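Subject: Re: Linen service for guest rooms, July changeover
From: Evangelia Antoniadis
Date: Jun 17, 2019

Dear colleagues,

The contract with Kevmont ends in July. Birnberg will then collect from both residences, and white cotton items must be listed separately on the collection form. Unlisted items will be charged at the full rate.
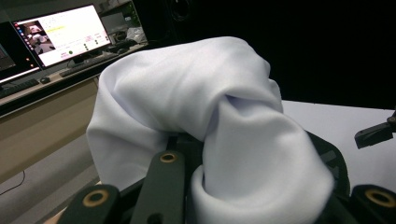 Rhodri Owen wrote:
> Does the separate listing apply to table linen as well,
> or to bedding only? Our form has one line for both.

It applies to both. A revised form with 8 lines will be sent to all house offices. Please discard the old one.

Evangelia Antoniadis
Residential Services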